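Speaker notes – "The Eighteen Inches That Matter: Sorting Out a Small Kitchen Counter"
Lindton Library, evening talk
Friday, March 28, 2025

Before I start
Check the clicker. Put water on the left side of the lectern, not the right (last time I knocked it into the laptop). Ruba Sleiman is introducing me and has promised to keep it short.

Opening

Hi everybody, thanks for coming out. I've been helping people sort their kitchens for a good while now, and I still get the same phone call every week. Somebody tells me they need a bigger kitchen. Then I go over there, and they've got a perfectly decent kitchen with every inch of the counter taken up.

Quick show of hands. Who chopped an onion this week on a board that was hanging over the edge of something? (Wait for hands. There are always more than you'd think. Put my own hand up too, it gets a laugh.)

So tonight is mostly about one stretch of counter, between the toaster oven and whatever's next to it. It's where you do the work, and it's also where everything lands. I'm going to talk about the drawer underneath, then the big board, then the stuff along the back wall. If I run out of time I'll skip the bit about spice jars, which you can get from me afterward.

1. Start with the drawer

People want to start on the countertop because that's what they see. I always start by pulling open the drawer right below it. If the drawer is a mess, the things that belong in it end up on top, and you can clear that counter every night for a year and it'll fill right back up.

(Next slide. Point out the open wooden drawer, and the board lying flat on the counter just behind it. Let them look for a second.)

I like a board and a drawer this close together. You can get at your knife or your peeler without walking anywhere. But try it at home tonight – open the drawer all the way and stand where you'd stand to cook. Does it hit you in the hip? Then it's the wrong drawer for things you need halfway through a recipe, and you should put your foil and your parchment in it.

My rule for a working drawer is things you touch every day, one layer deep. Stuff you use twice a year goes someplace else. (Tell the melon baller story if they're warm. Skip it if they're quiet.)

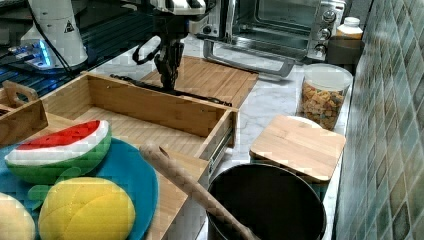 2. The big board

Okay, the board. I get a lot of pushback here! People have been told to put everything away, and I come along and tell them to leave the biggest thing out.

Leave it out. If your board lives behind the cookie sheets, you'll grab the little one every time, and then you're chopping carrots on something the size of a paperback. A large board that stays put also marks the spot. It says this is where the cooking happens, and people are a bit less likely to drop their mail on it. (A bit. Hussam Moussa, who's sitting near the front tonight, still puts his keys on his.)

Things to say about boards, in whatever order they come:

Get one with a groove around the edge if you ever cut tomatoes or a roast chicken.

Put a damp cloth under it if it slides. You don't need to buy anything for this.

Wash both sides, even if you only used one. Stand it up on its edge to dry.

Keep a small board too. It's great for a lime or a bit of cheese, and it can stack on something when you're not using it.

Now, stacking. I want to slow down here, because this is where I part ways with a lot of the tidy-kitchen books.
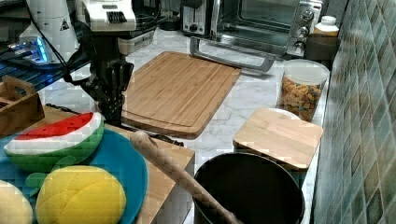 I don't mind a stack. I had a whole notebook page of rules about stacks once and I threw most of it out, because in real life you're cooking and you need the space and you put one thing on top of another. What I care about is whether you can get the bottom thing out with one hand. Take the small square board over there on the right, sitting on the white plate. Fine by me! You lift the board, you've got the plate. The big black pot below them has a rolling pin leaning into it, and I'd be a little more careful with that one, for the simple reason that I want a pot I can pick up and fill without moving something first. In my own house the rolling pin goes in with the baking sheets. Would I lose sleep over it? No.

(Somebody will ask about keeping pots on the counter. Answer: if you use it 4 nights a week, leave it out. If you don't, find it a shelf.)

The tray. Say a word about trays, they're my favorite cheap fix. A tray gives the loose things an edge. You can lift the whole lot and wipe under it, then put it back. On this counter there's a light wooden one with a blue plate on it, and a plush watermelon slice and a plush lemon on the plate. I love that. If you've got kids in the kitchen, give them a tray of their own and a plate to serve from, and they'll be busy right beside you while you chop.

3. Along the back wall

Here's where I get bossy. The back of the counter is the hardest part to reach, so it should hold things that stand up and don't get fussed with. Tall containers, clear if you can manage it, so you know when you're running low. Flour, rice, cereal, that kind of thing. One row. Once you've got a second row in front, you've lost the board space again.

The toaster oven needs its own room, and people forget the door. Measure with the door open! I've seen a lovely layout fall apart the first time somebody made toast. On the next slide the door is swung open toward the middle of the counter, and the outer edge with the handle comes out very near the big board. That's a pretty snug fit. It works as long as you know it's snug, and you set your board down with that in mind.

And since it comes up every time: the top of the toaster oven is not a shelf. It gets hot. There's a beige cloth on top in this one, and at home I'd move that before switching the oven on. Put a hook inside the nearest cabinet door and hang your towel there.

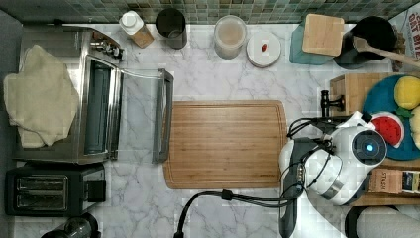
4. What to do when you get home

Keep this part short, they'll be putting their coats on.

Tonight, just open the drawer under your main counter and look. Don't sort it.

Tomorrow, take everything off the stretch where you chop. Wipe it down. Put the board back first and see how much room is left over.

Then open every door that swings out near it, the oven, the dishwasher, the cabinet overhead, and see what bumps into what.

Live with it for 2 weeks before you buy a single container. I mean it. I've got a closet full of containers I bought too early, and you're welcome to come and take some.

Questions

Likely ones: how to oil a bamboo board (food-grade mineral oil, thin coat, leave it overnight, wipe off the extra), what to do about a counter that's too low (thicker board, or feet under the one you have), and whether I do house visits (yes, cards are by the door).

Thank Ruba and the library. Remind people to hand back the pencils.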